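# Investors who started small: the Khosravi thread
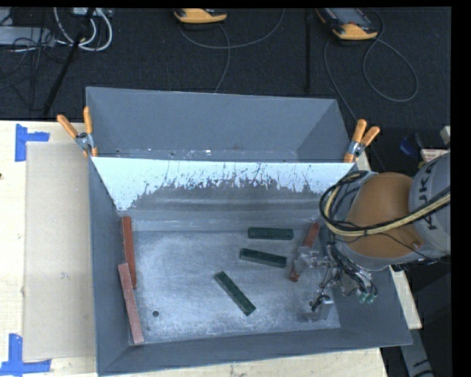
**Shahram Rezaei**
*Thread starter, Business Lives board*
July 25, 2020

Good morning, friends! I've been reading up on old Mr. Khosravi, who founded the Jerkon trading house, and I'd love to hear what people here make of him. He started with one rented storefront in Guncombe and 24 bolts of cloth, and by the time he retired he had 679 people on the payroll (and a medal from the province, which his family still keeps in the front office). To my mind he's one of the finest self-made men our region has had.

---

**harborledger**

Lovely topic, Shahram, and thank you for starting it. I do have to quibble with "self-made," though. His father-in-law paid the rent on that storefront for 3 years. My aunt kept books in Guncombe and she always said so.

---

**Shahram Rezaei**

> His father-in-law paid the rent

I've heard it was a loan and that he paid it back, but I'm happy to be corrected if your aunt saw the books!

---

**tillie_m**

Loan or gift, he still got up at four every morning and ran the place. What I admire more is the Hurach school, which he funded for 40 years and wouldn't let them put his name on. I went there, so I'm biased :)

---

**harborledger**

The school I'll give him gladly. I still think the Jerkon share sale was rough on the small holders, my uncle included, and the medal came awfully soon after it.

---

**tillie_m**

The medal was in November, the year before the sale. I can scan the school newsletter if you'd like, it's in a box upstairs.

---

**harborledger**

Please do, I'd enjoy seeing it.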